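Subject: Re: [trerolance-ringers] Learning Plain Bob at home
Date: 12/21/20

Hello all,

I've been meaning to answer this since last night and then got carried away ringing on the screen till past my bedtime, so that tells you how it's going.

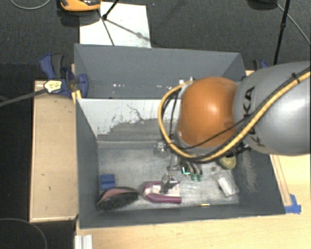 I'd love to hear how everybody else is getting on with the blue line, as I think we are all learning it in different ways and most of us have been too shy to say so. The message I'm replying to said:

> I can ring my bell in rounds and I can plain hunt without
> much bother, even on the handbells. But as soon as I try
> Plain Bob Minor I get to the first lead end and it all goes
> to pieces. I know there's a dodge coming and I still don't
> know which one it is. Do people learn the whole line by
> heart, or is there a trick to it? I've got the little book
> from Garcia and I've stared at the page till it swims.
>
> Also, is anybody keeping up with the Lellisley lot? I heard
> they were ringing online most evenings.

Right, first of all, plain hunting on handbells "without much bother" is a very good place to start from! I took most of a winter to get there. And getting lost at the first lead end is what happens to all of us.

What made it click for me was to stop looking at the whole line and look out for the treble. In Plain Bob you are plain hunting nearly all the time, up to the back and down to the front. When the treble gets back to lead, something happens, and what happens depends only on where you are. If you're in seconds place you make seconds and go back to lead. If you're in 3-4 or 5-6 you dodge. So if you know where you pass the treble, you know which bit of work is coming, and you've got a few blows to get ready for it. Pass the treble in 2-3 on your way down and you'll be making seconds. It sounds fiddly written out like that but once you've felt it a few times it's lovely.

The order of the work is worth learning by heart, I think. Dodge 3-4 down, make seconds, dodge 3-4 up, dodge 5-6 up, dodge 5-6 down, and you're back round again. I say it to myself on the way to the shops. That's 5 leads and then home to rounds, and the first time you hear it come round properly you will want to tell everyone in the street.

The Garcia book is fine but the print is tiny. I copied the line out by hand on squared paper, with the treble in red and my own bell in blue, and I'd really recommend doing that yourself and not just printing one off. Drawing it slowly is half the learning. I started a fresh sheet for each bell and stuck them up along the kitchen wall, the 2 by the door and so on round to the fridge. If you start from the 2 and then try the 4 you'll see it's the very same line, only you've hopped on at a different stop.

As for Lellisley, yes, they're at it most evenings and they're very friendly. I've joined them a few times. They like a slightly quicker speed than we do, so don't be put off if it feels like a runaway train for the first few minutes. They rang a touch of Bob Doubles with me on the treble and were very patient about it. I went wrong twice and was put right both times — no grumbling at all. You do need to have your sound turned down a bit, or the tenor rattles the speakers.

One thing I'm still muddled about is calls. I can get through a plain course now, most nights, but a bob throws me straight off the line if I'm in 3-4. I know what I'm meant to do if I'm running in or out. It's making the bob that gets me! I get to fourths place and then turn round too late. If anybody has a good way of thinking about that I'd be so glad of it.

I've also been looking ahead to February. If we're allowed back up the tower at Aseck by then, even just a few of us, I'd like to try a plain course on the front six. We'll all be rusty with the ropes, and it'd be sensible to have a couple of weeks of rounds and call changes first, but wouldn't it be good to have something to show for all these months? I'm happy to ring the treble or the 2.

In the meantime I'm free for online ringing on most evenings from 8, if anyone wants company for a slow go at it. Beginners very welcome, and we can stop and start as often as we like.

Happy ringing,
the 2 at Trerolance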